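I have spent more of this week than I'd like to admit thinking about how to shelve potato chips. A thread, sorry.

Background: our break room in Brilville has a snack shelf. For years the snack shelf was a cardboard box with one flap. You reached in and got whatever you got. Morale was fine.

Then in October somebody upstairs decided we should have a proper rack. Black wire mesh, two levels, sides that open toward the front so it looks like a tiny grocery store. I was put in charge of it on the grounds that I was standing there.

First discovery: a bag of chips does not want to stand up. It's a pillow full of air with corners. You prop it up, it thinks for a second, then it slides down onto its face.

Bremier, who sell us the rack refills, have a sheet on this. The sheet says "face product forward." Thank you, Bremier. The product has other plans.

So I gave up on standing and went with lying flat. Bottles on the lower floor, lined up in columns by what's in them. Bags on the top shelf, on their backs, looking at the ceiling.

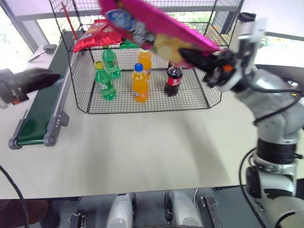

The pink bag is the difficult one, by the way. The red one will lie there all day with a corner poking out past the front rod and bother no one. The pink one is so loud that wherever you put it, it becomes the middle of the display.

I tried pink next to red. Looked like Valentine's Day at a gas station. I tried pink with the green packet between them. Now it's Christmas at a gas station. I'm leaving it.

Bottles, on the other hand, are a joy. They have a bottom. You put them down and they stay down. If you keep one drink per column, people take the front one and you slide the next one up. I could do bottles until I retire.

One tip I'll stand behind: bottles first, bags last. Do it the other way and you'll knock every bag off the top with your elbow reaching underneath. I did this 3 times before it occurred to me that there was an order.

Someone asked if we could get the fancy Skurkora shelf with the little dividers. I looked it up. It's $477. For $477 the chips can lie down.

Anyway, the rack is full and it looks great. I give it until the 2 p.m. break. The cardboard box is still under the sink if anyone needs it.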